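2023-01-19, Sundulport shop, bench side

Still on the table-setting chore this week. I said last time I would write down where I think we are with the whole question of whether a machine can do the small dull jobs around a house, so I'll try to do that before the coffee wears off. The patterned mat is back in use, and so is the practice of having one of us do everything by hand first.

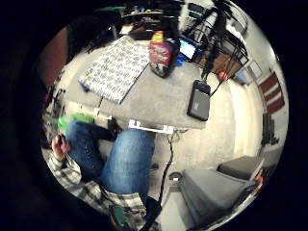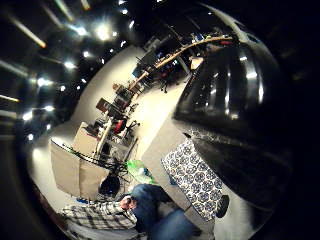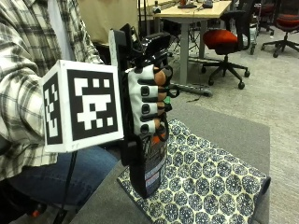
My feeling, after reading back through the Rinddale notes, is that we keep grading the wrong part of the job. Picking up a bottle is close to solved, at least on a good day with a bottle the arm has met before. Knowing that the bottle has to come off the mat before you can straighten the mat – that's the chore, and Medine still gets it backwards more often than I'd like. It will tug away at a corner with all the patience in the world and never look up to see what is sitting on top!

We have 2,598 demonstrations in the Ndlovu set now, and only 26 of them involve soft things of any kind. No wonder it is shy around cloth. I'd love to see that number climb before we touch the training settings again, and I'd like the new ones to be a bit messy, the way a kitchen is messy, with corners turned up and things left where they don't belong.

Would I have it in my own house? For putting away cans, maybe by August. For laundry, no, and I say that with real fondness for the thing.

To do:
Rerun the three mat trials with the slower approach
Ask Rinddale if they kept their towel recordings
Find a second mat, plain this time
Relabel the failed grasps from Tuesday, two of them look fine to me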